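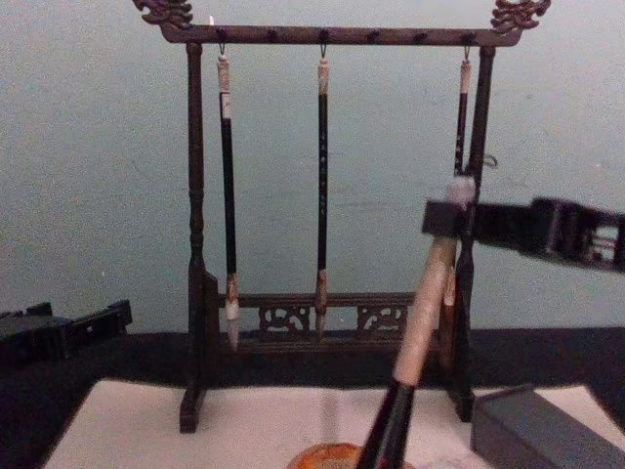 October, by Chibuzor Wike

Brush Corner: hang it up, please

The Ranovville brush group now owns 22 brushes, and until last month most of them lived in a jam jar by the sink, bristles up, like celery. I'm told this is how you ruin a brush. Water creeps down into the handle, the glue gives up, and one evening the head comes off in the middle of a rather good character (mine, as it happens, and it was only fairly good). So we have a rack. It is dark wood with a dragon-ish curl at each end of the top bar and scrollwork panels down by the feet, which makes it by some distance the grandest piece of furniture we possess. The brushes hang from little metal hooks, tips down, as gravity and several stern books would prefer.

House rules are as follows. Rinse in cold water until it runs clear, and then rinse again, as your idea of clear and mine have differed before. Squeeze gently. Shape the tip with your fingers and hang the brush by its loop. Please don't hang two brushes from one hook. The large ones go at the end, where they have room to swing without slapping their neighbours.

The jam jar has been retired to hold pencils. Anyone caught putting a wet brush in it will grind ink for the whole table, and there are usually seven of us.

We meet at 7 in the back room at Putov House. Paper is 40p a sheet, or free if you're happy to practise on old copies of this newsletter, which several of you have already been doing with what I can only call enthusiasm.

Contact: the newsletter desk, Putov House, Ranovville | © Ranovville Brush Group | Back to top

Last updated: October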